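Married to the Move

By the time our third set of orders came through, I had a system. Curtains went in the blue tub, report cards and shot records rode up front with me, and the good knives got wrapped in beach towels because I never once found a place to buy the right kind of paper the night before the movers came. I was also halfway through a degree I'd started at a different school, in a different state, under a catalog that no longer existed.

That was the part I didn't have a system for.

I married into the Army at twenty-two with 900 dollars in savings and a plan to be a dental hygienist. Some of you are laughing already. Hygiene programs run in cohorts, you see, and cohorts don't care when your husband's report date is. I got through the anatomy and the chemistry, and then we moved to Gristmont, where the nearest program was a 145-mile round trip and had a waiting list on top of it. I cried in the parking lot of the commissary and went in and bought chicken thighs.

What got me moving again was a bulletin board. A real cork one, next to the restrooms at the family center, with a flyer for something called the Stoltness program. It was a night certificate in industrial maintenance, open to spouses, tuition covered up to 1000 dollars a term, with child care down the hall. I had no idea what industrial maintenance was! I thought it might be mopping. But the classes were Tuesdays and Thursdays, the child care was free, and my youngest had reached the age where he licked windows, so I signed up.

There were more spouses in that room than I expected, and a couple of husbands too (one had followed his wife through two overseas tours and could make a birthday cake in a toaster oven, which I still think about). We learned to read a wiring diagram. We learned lockout and tagout, which is the business of making sure a machine stays off while you've got your hands in it, and I took to it right away. If you've ever tried to clean a car seat with a toddler nearby you already understand the principle.

I want to say something about the studying, because people ask me how I did it and I always give them some cheerful answer. I did it badly, a lot of the time. I did it at the laundromat and in the pickup line. I missed a quiz when my daughter had strep and my husband was in the field for two weeks with no phone. The instructor let me make it up on a Saturday morning, and I brought both kids and a bag of pretzels. One term I got a C and was prouder of it than anything I did in high school.

Then in June, naturally, we got orders.

I went home and sat on the back step and did not tell anybody at school for a week. I was so sure how it would go. Credits that wouldn't transfer, an apology from somebody at a counter, another set of fees. But Stoltness had a partner arrangement with the college near Wuisan, our next post, and my file went ahead of me. It took four emails. I've had more trouble moving a library card.

I finished in Wuisan with a lot of paper and one very ugly pair of work boots, and I got hired at Clolteck, which has a plant twenty minutes from the gate. I started on second shift, which was hard on supper and great for school plays. They make packaging, miles of it, and my job is to help keep the lines running and to write down what I did so that the next person doesn't have to guess. 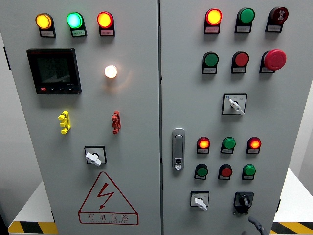
Control cabinets with indicator lamps, push buttons and an emergency stop.

My mother still tells people I work "with computers." I've stopped correcting her.

The pay matters, and I wish we talked about it more in our circles. For years I'd kept our household going on one check and coupons, plus whatever I made watching other people's kids. The first time I had 1000 dollars in an account with only my name on it, I printed out the balance and put it in my sock drawer. My husband found it and thought it was a receipt he was in trouble for.

We'll move again. I don't know where, and neither does he, and the rumor at the bus stop changes every few days. I've got my certificate in the folder with the shot records now, and a list of the schools in Stoltness's network taped inside the cover. If your family center has a cork board, go look at it. Go past the babysitting cards and the used crib and the guy selling a truck. Ours was half hidden behind a yard sale notice from the fall before, and I only saw it because there was a line for the ladies' room.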